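Portes ouvertes à l'atelier de Curkine : la page photos

Dimanche, l'association Flineo a ouvert son atelier de manipulation robotique de 14 h à 18 h. Nous avons reçu 316 visiteurs, dont une bonne partie de familles du quartier, et plusieurs enseignants qui cherchaient des idées pour leurs classes. La cuisine carrelée du rez-de-chaussée servait de poste de démonstration. Dilruba Siddiqui et Tharun Gowda s'y sont relayés tout l'après-midi pour montrer comment on enregistre un geste avec une pince tenue à la main, avant de passer au bras motorisé présenté dans la salle voisine.

L'exercice choisi était le rangement de baguettes. Il est plus difficile qu'il n'en a l'air, car l'objet est fin, long, et roule facilement. Les enregistrements du jour rejoindront notre série d'essais, qui compte déjà plus de 1 000 gestes.

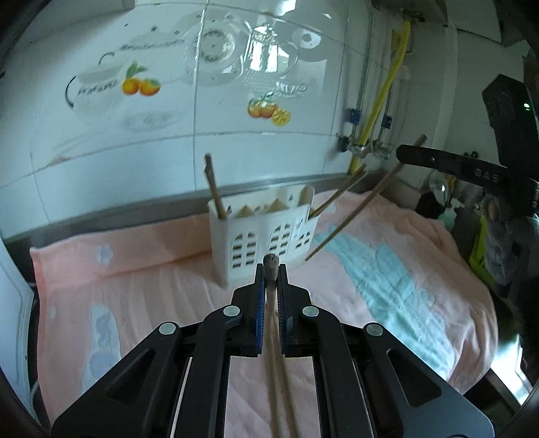

Pince à main, baguettes et panier blanc, au poste de la cuisine.
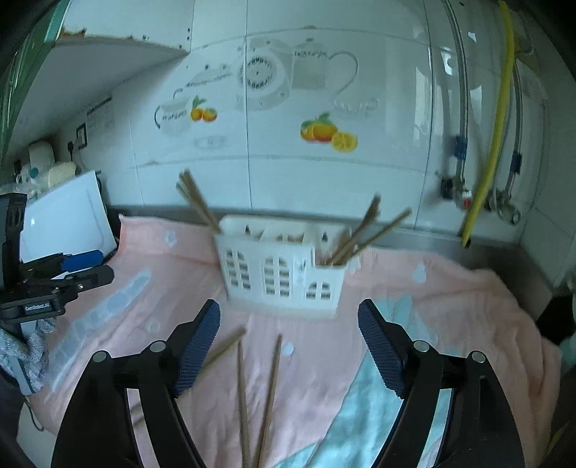 La question la plus fréquente a porté sur le temps nécessaire pour qu'un robot apprenne une tâche de ce genre. Kenta Fujimoto y a répondu en salle, à 15 h et à 16 h 30, avec un exposé de 30 minutes. Il a expliqué que nous ne lançons pas d'apprentissage avec moins de 100 enregistrements par geste, et que la variété compte autant que la quantité. Sur la seconde photo, trois baguettes sont posées sur le tissu rose devant le panier, chacune avec son orientation : c'est le type de départ qu'il recommande de modifier d'une prise à l'autre. Un visiteur a demandé si les motifs du tissu gênaient la reconnaissance des objets. Nos essais sur fond uni et sur fond imprimé ne sont pas terminés, nous publierons les résultats sur ce site.

Dans la grande salle, Ainhoa Moya présentait le bras Skirier, réservé pour l'instant au tri de couvercles. La démonstration de 17 h a commencé avec un quart d'heure de retard, le temps de remplacer un câble. Merci aux personnes qui ont attendu.

Les élèves du lycée Wilczyńska qui souhaitent revenir en groupe peuvent écrire à Mohandas Poduval, à l'adresse habituelle de l'association. Les visites de groupe ont lieu le matin, par dix au maximum, et sont gratuites. Prochaine ouverture au public en août.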